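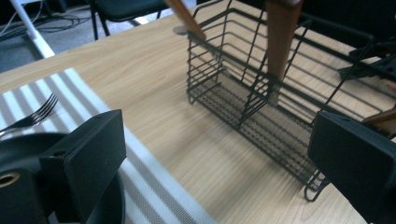
Quick one tonight, I promised Ada numbers by tomorrow and I'd rather write them here first so I can see if they make sense.

Short version: trimming the dead time out of the demos helped more than collecting more demos. By a lot. Did not expect that.

Longer version. Since spring we've been recording table tasks with the hand-held gripper. You hold the thing, you do the task, the wrist camera records, and the policy learns from what the camera saw plus how the hand moved. No arm in the room. The arm only comes in at test time, over at Pitley, where Mojtaba runs the evals. All the dish rack stuff, place settings, utensils in and out, goes into one set that we call Durnudard (don't ask, Eusebio named it).

The set had 2000 demos in it by the end of last month. The policy trained on all of them was... fine. It would reach, stop over the rack, hover. Hover some more. Sometimes it went down and closed on a handle like a champ, sometimes it just hung there till the timeout. Mojtaba scored it on 105 trials and the hovering was the biggest single failure, way ahead of bad grasps.

My theory was not enough data near the rack wires. Thin dark wires, thin handles between them, everything crossing everything. So I wanted more demos. Marisa said look at the speeds first. I grumbled and looked at the speeds.

She was right, ugh. People pause. You pick up the gripper, you hold it over the table, you think about which thing you're going for, THEN you go. And at the end you hold it there again before hitting stop. Those pauses are in the data as perfectly good actions that say "do nothing". The policy sees a table, and half of what it learned about seeing a table is to stay put. Of course it hovers.

What the bare wood looks like from the wrist, fingers open:
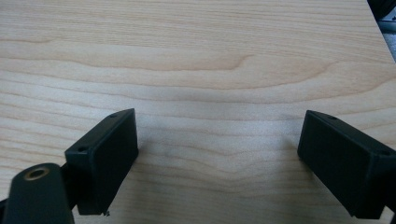
Gripper open over the tabletop, nothing between the fingers.

Now picture a bunch of frames like that in a row, all with a hand motion of basically zero. There's nothing in the picture to tell the policy whether it's time to go or not. Wood grain is not a cue.

So the fix, such as it is:

Trim the start and end of every demo to where the hand speed first goes over a threshold and last drops under it. Pauses in the middle get shortened but not cut, becuase some of them are real - you slow down before you close on something, and if you take that out it stabs at the handle. I found that out the stupid way, first version cut everything and the thing was terrifying. Mojtaba hit the stop button and sent me a one-word message.

Same network, same training time, same 2000 demos, just trimmed. Same 105 trials at Pitley, same start positions. Hover timeouts before: 19. After: 2. Grasp failures went up a little, which I think is just trials that used to time out now getting far enough to fail at something else. Progress!

I also trained one on a random half of the trimmed set and it still beat the full untrimmed one. That's the bit I keep rereading. Half the demos. I'd have spent all of August recording more if Marisa hadn't opened her mouth.

Stuff I don't trust yet:

One threshold for everybody. Osvaldo moves slow, like really slow, and 17 of his demos got trimmed down to almost nothing. I put those back by hand. Needs to be per person, or relative to the median speed of the demo or something.

One table. The light oak is all over the training set. Dobre has a darker one and we haven't run there at all.

Only one seed for each model. I know. I KNOW. Two more are training now.

Also somebody is going to say this is old news and that people have been filtering idle frames forever. Yes, probably. We weren't, and the size of it suprised me, so it goes on the blog. If you have a favorite way of picking the threshold that isn't "stare at plots until it looks ok", leave a comment.

Next is the Putov recordings, two-handed, where one hand waits while the other one works. No idea yet how you trim that. Will post when the seeds are done.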